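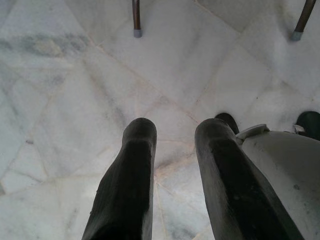
Do I need a fancy arm to compare grippers?
Any arm that repeats its moves well will do, as long as you use the same one for every test.

I spent most of June swapping fingers between the Ukex and Trelley kits, so this is how I run it now (after plenty of false starts!).

Step 1. Set the speed to 28 percent and leave it there. Run the open and close cycle in the air before you go near a table.

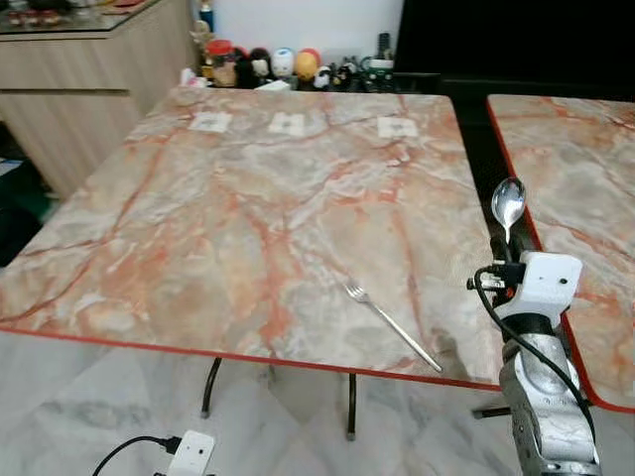 How hard should the gripper squeeze a spoon?
Start low and go up in small steps until the spoon stays put when you tap it.

I ended up at 56 on the Tedport controller's scale, but your fingers may want more.

Step 2. Hold the spoon upright and turn the wrist slowly both ways. Write down any slip, even a tiny one. 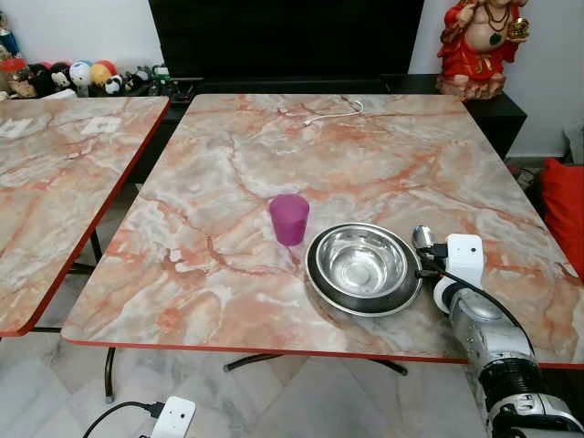
Step 3. Move on to the cup and bowl. A bowl rim is a whole different animal from a handle, so come in slow and check the wrist view before you close.
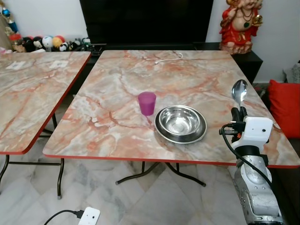 Tips and Tweaks

Wipe the finger pads between runs, and give the cable enough slack for a full wrist turn. I forgot once and had to redo a whole afternoon of spoon tests, ugh.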